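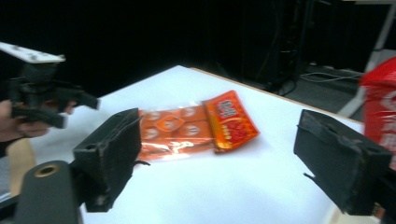
I get asked about the Bellard finger covers more than anything else we sell, so let's talk about when to change them! Our own rule is every 90 hours, or sooner if you spot creasing, a shiny worn patch or frayed strips on the inner faces like these. Glossy snack packets are slippery little things, and a tired cover makes people squeeze harder than they should.

**Polirlow cover set, fits all Bellard hand-held grippers**

- Pack of 8
- Change at 90 hours, never past 100
- Write the fitting date in the log (Ayten Ersoy has a lovely blank one, just ask her)

Next batch ships in April.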